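Sorting and Handling Household Laundry: Project Report

Second-year Design and Technology project, submitted Dec 19, 2023

1. Background

The project started from a simple problem in our shared house. Clothes came off the airer or out of the dryer, went into a basket and stayed there. By the end of the week dark clothes and coloured clothes were in one pile and took longer to sort than they had taken to wash. We wanted to find out how much of the time was spent on folding and how much on everything before it - finding an edge, pulling a sleeve out, turning something the right way round.

We agreed at the start to leave out bedding and socks. Bedding needs two people and socks are mostly a matching problem, so both would have made the timings hard to compare.

2. Materials and room

The work was done in the Clomden room on the ground floor, which has a grey striped carpet and enough floor to spread things out. We marked a working area on the carpet with tape so that each piece began in the same place. The tape went down in October and had to be replaced twice where it lifted.

The clothes came from two lots. Brasitz, the second-hand shop near the station, lent us a bag of mixed items, and the rest were our own. We divided them by colour and by surface. The soft, slightly fuzzy fabrics were the slowest group. They bunch up when lifted and the folds hold on to each other, so it is difficult to tell an edge from a crease.

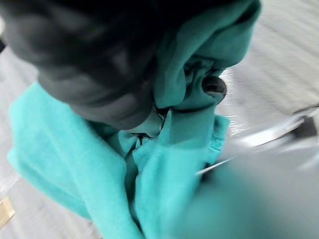
Smooth cotton was easier. A shirt picked up by the shoulder will nearly always fall open, and the person handling it can see at once which way it faces. With the thicker pieces we often had to put them down and start again. We recorded every restart, as it was a better measure of difficulty than time alone.

3. Method

Each trial began with one item dropped on the marked area. It was lifted, opened out, laid flat and then folded in thirds. The clock was stopped when the folded item was put down. We did 302 trials in total. In the first 30 we were still changing the folding method, so these are left out of the results.

Items were taken in a fixed order, dark then coloured, for the first half of the trials. In the second half they were mixed. The white plastic basket stood on a low wooden table at the side to save bending down.
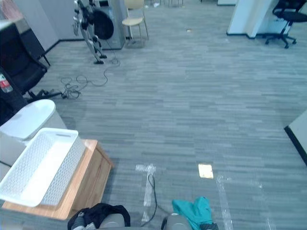

Why sort by colour at all if everything has already been washed?
Mainly for the next wash, and to make putting away quicker. In our trials it also helped with handling, as a dark garment mixed up with another dark garment is hard to separate by eye.

The order did make a difference. Mixed piles were quicker to pull apart at the start but slower overall, mostly because people stopped to decide where a thing should go.

4. Results

Total handling time for the counted trials was 3,935 seconds. Opening out took more of this than folding did in every group of clothes. The dark knitted and felt-like fabrics had the most restarts. They also showed lint more than anything else, and we lost time picking it off until we made a rule to ignore it.

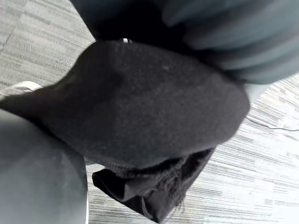 Worn hems and loose threads were a problem we had not planned for. A frayed edge does not hang straight and gives a poor starting point for a fold. We changed the method for these items so that the first fold was made from the neckline or waistband, and restarts in that group fell by 40 per cent.

We also tried a folding board, the Plulluver, borrowed from another group. It gave neat results with shirts but did nothing for the opening out stage, and thick items slid off it. We used it for one session only and its times are not included.

5. The floor

Working on carpet had good and bad points. Clothes do not slide on it, so a sleeve stays where it is put. Against that, grey carpet is a poor background for dark clothing, and more than once a black garment was laid down with a corner tucked under that was missed until the fold was finished.

Cables were the other matter. Thin black leads ran across part of the floor and were easy to catch when spreading a garment. In a repeat of the project we would clip them along the wall before starting. 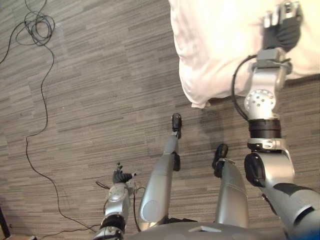 A plain pale sheet over the carpet would probably deal with the background problem, though it would need to be fixed down at the corners or it would move with the clothes.

6. Recording

Times were entered in a Tello sheet straight after each trial. We began with paper notes and copied them up later, but two pages had entries in the wrong column and those trials had to be done again. Restarts were marked with a tally next to the time.

7. What we would change

The opening out stage should be timed separately from the start, with its own column. We only split it out part of the way through and had to work from notes for the earlier trials. We would also use more items of the same fabric in different sizes, as our large items were nearly all thick ones and it is not possible to say which of the two caused the slow times.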